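Gorel Releases Melico 6, a Free Scheduling Solver for Small Teams

BRESBY, November. Gorel is delighted to announce Melico 6, the newest version of its free solver for scheduling and routing problems. Anyone who has tried to fit delivery windows, shift rules and a short fleet into one model knows how quickly the thing grows, and this release goes straight at that trouble!

The big change is in how Melico handles symmetry. When several vans or workers are identical, a solver can waste hours comparing plans that differ only in who carries which label. Melico 6 spots these groups while it reads the model and adds the ordering constraints itself, so users no longer have to write them by hand (and get them wrong, as many of us have). On Gorel's own set of 35 test models, 20 now solve to proven optimality within the time limit, and the solver's log says in plain words which groups it found.

"I used to keep a page of notes on which symmetry constraints could safely go together," said Povilas Ots, lead developer of Melico. "I threw it out on Monday, and I enjoyed that more than I should have."

The release also brings warm starts from a partial plan. A dispatcher can fix the morning's routes, leave the afternoon open and let the solver fill in the rest, even if the fixed part breaks a soft rule or two.

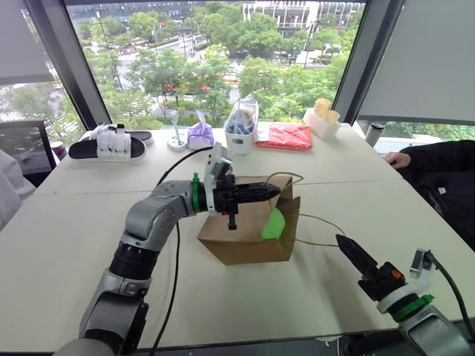

Model files from version 5 load without changes. Files from version 3 need the converter, now part of the main download.

Melico 6 comes with Policarpio, a small modeling language written by Crisóforo Xolalpa for people who would like to state a problem in a few readable lines. "Sets first, then rules, then the goal," said Xolalpa. "I'm thrilled to see it in the same box as the solver, and I want to hear where it gets in your way."

Bug reports and awkward models are very welcome through the Melico project page, where the full list of changes is also posted.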